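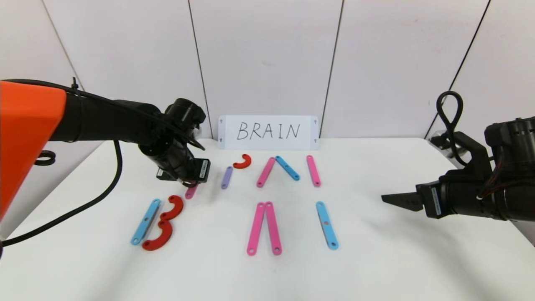
Home Tips Kitchen Workshop Kids' Stuff Storage Search

Keeping letter-building pieces in order, and which advice to skip

I have read a lot of tips for plastic bar-and-curve sets, the kind where you lay straight pieces and arcs on a table to make letters. Most of them seem to come from people selling bins. My opinions come from clearing up after a Saturday club in Bukthorpe and from too many evenings at my own table.

Start with the sign. Write the word you want in capitals on a stiff white board and stand it against the wall at the back of the table. A marker is fine. I was told to buy printed cards, and I can't see what they add. BRAIN is a decent starter word: the A and the I are all straight bars, and the B is one bar with two arcs against it. If your arcs come in two sizes, put the smaller one on top.

Sort by shape first. The storage people all want you to sort by color, and it photographs well, but a builder who needs a curve doesn't care what color it is. Bars in one tray, arcs in another, long and short bars separated if you have the patience. Tanvir Samarakoon, who runs the club with me, still sorts by color and still spends ages hunting for curves.

White tabletops get recommended everywhere. I was ready to argue, but red and pink do show up well on white. Pale blue and lavender are less obvious under a weak lamp, so move the lamp before you blame the table.
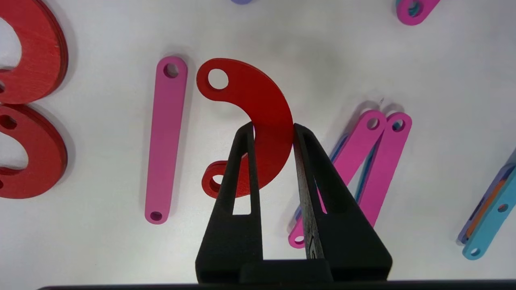
Pick up arcs by the sides of the curve and leave the ends alone. Hold one by its tip and it swings around as you set it down, and then you're nudging the whole letter back into line. Bars are easier. Set the bar of a B first and bring the curves to it.

Pieces with holes in the ends can be threaded on a cord for storage. Every tips page says so. I tried it with 70 pieces and gave up, as getting one arc off the middle of the cord means taking off half the rest. A shallow box wins. The Jesa tray I use has 4 compartments and no lid, and I don't miss the lid.

Cleaning: warm water, a drop of dish soap, and a cotton swab for the holes. I would leave the dishwasher alone with thin plastic. Somebody will write in to say theirs came out fine, and maybe it did. Dry everything flat on a towel before it goes back in the tray.

Leave a half-built word out overnight if you can spare the table. Taking a photo and rebuilding it later sounds sensible, but I've never once gone back to the photo.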